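About the Jilenham Center

The Jilenham Center for Applied Automation is a teaching and research center in Brekville. It was founded to give students, employers and the public a place to learn how robots are built, taught and put to use. The Center runs courses, carries out joint projects with manufacturers in the region, and opens its doors to visitors throughout the school year.

Our Students and Staff

The Center enrolls 90 students each year in a two-part program. The first part covers mechanics, wiring and basic programming. In the second, students join a project team and work beside a staff engineer. The teaching staff numbers 19, and most hold a second post in industry. Applications open in September.

Visits and Open Days

The Center holds eight open days a year. Visitors are received on the upper floor, where the project teams have their desks, and are shown the work in progress. Demonstrations are led by the teams themselves, and questions are welcome at any point. Guests who wish to try the hand-held grippers may do so under the guidance of a team member.

The spring open day was held on 16th March and drew guests from Brekville, Trekport and the surrounding towns.

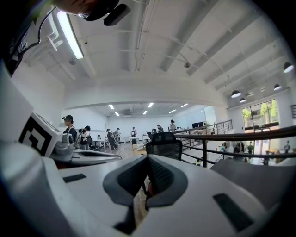
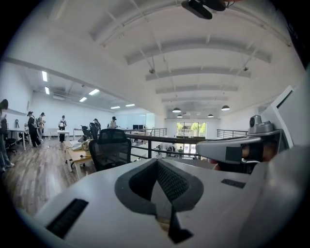

On the upper floor during the spring open day.

School groups are limited to 24 students and must be accompanied by a teacher. A group visit includes a safety talk, a tour of both floors and one demonstration. Groups from outside Brekville are asked to write to the visits office well ahead of their preferred date, as spring places fill early. Closed shoes are required on both floors, and long hair must be tied back near moving equipment.

Our Partners

The Chuang Fellowship supports graduates of the program who wish to remain at the Center for a further year of research. Fellows teach one evening class and take part in every open day. The Center also keeps a shared workshop with the technical high school in Trekport, whose senior class spends part of the spring term with us.

Contact

Inquiries about courses, fellowships and group visits may be sent to the Center by mail or through the form on our contact page. The front office is open Monday through Friday during the school year.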